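# About Galum

Galum is a small research company that works on robot learning for picking and placing. We study how a single arm can learn to move small, light objects from a modest number of human demonstrations. We sell evaluation services and training policies to firms that run their own arms, and we publish our methods whether or not they turn out well.

The company was started by Svitlana Hutsuliak and Crisóforo Bañuelos, who had shared a bench at an earlier employer and wanted to keep going with a project that had lost its budget. Svitlana runs the research side. Crisóforo handles hardware, calibration and most of the customer visits. The rest of the staff work across both.

## What we work on

Most of our time goes into one question: when a policy fails, which demonstrations should be added to fix it? Collecting more of everything is slow, and much of what gets collected is close to what the policy already does well.

Our method is called Bromness. It starts with a base set of demonstrations recorded by an operator. We train a policy on that set, run it, and log every grasp attempt with the arm's joint positions and the camera view. A second, smaller model then sorts the failed attempts by where in the motion they went wrong — the approach, the close, the lift or the release. The operator gets a short list of starting layouts that match the weakest group and records new demonstrations only for those.

We don't change the policy network between rounds. That makes the results easier to read, and it means customers can use the method with whatever policy they already run.

## The ball-and-bin test

Our standard benchmark is moving ping-pong balls in and out of a plastic bin. Balls roll when touched, they settle against walls and corners, and a gripper that comes in at a poor angle will push one away before it closes. A bin adds a rim to clear on every move. The parts are cheap and easy to replace, so other labs can set up the same test without ordering anything special.

The base set for this test is 400 demonstrations. In the study we finished in May, we compared two ways of adding to it:

- **Random additions.** The operator recorded new demonstrations from layouts drawn at random, until the full set reached 600.
- **Bromness additions.** The operator recorded only the layouts on the short list, and stopped when the list came back empty.

The second group needed far fewer new recordings to reach the same success rate on our held-out layouts. Most of the gain came from balls lying close to the outside walls of the bin, where the base policy tended to approach too flat and touch the rim. Balls in the open improved very little under either method, as the base policy was already picking them reliably.

We also had one result we did not expect. Policies trained with the short list were slower on easy layouts, sometimes by a noticeable margin. We think the added demonstrations, which are careful by nature, pull the whole policy toward cautious motion. Mykhailiuk, our follow-up project, is looking at how to weight them so that this does not happen.

## How we run a trial

Every trial follows the same order, for our own studies and for customers.

1. The operator sets the layout from a printed card and checks it against the grid on the mat.
2. The arm goes to its home position and the log is opened. Nothing on the mat is touched after that.
3. The policy runs until it finishes the layout or reaches the time limit. During the approach, the fingers come down over the rim at an angle, with the balls spread inside the bin and along its outer side. 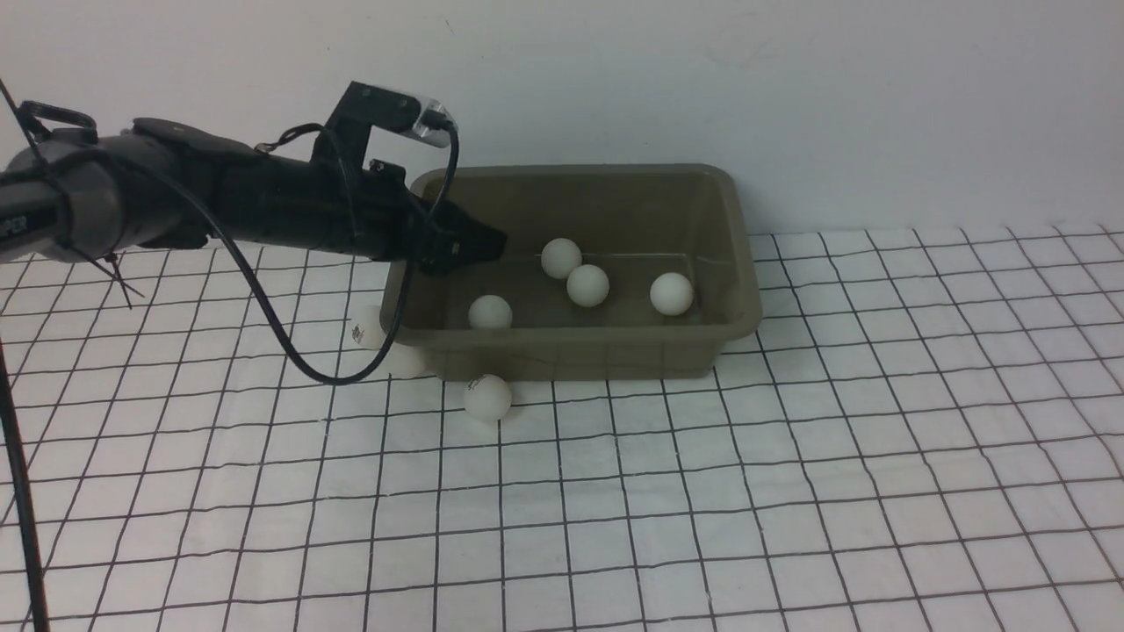

4. The operator marks each attempt by hand as a success or a failure. A second person marks the same attempts from the recording, and any disagreement is settled before the numbers go into the table.
5. The bin goes back to its marked place and the next card is drawn.

A full evaluation covers 291 trials per policy. We have kept that number fixed so that results from different studies can be set side by side.

## Working with us

We take on outside evaluations throughout the year, with up to 19 policies in a single comparison. Customers send us their policy and a short note on how it expects to receive camera images and joint data. We return the full log, the hand-marked results and a written report. Perenitz, our logging software, is included so that the trials can be replayed step by step.

We do not build arms, and we do not take commission on equipment. Visits to the lab can be arranged through Crisóforo Bañuelos. Questions about the method or requests for the demonstration set should go to Svitlana Hutsuliak.

Page last updated 30th October.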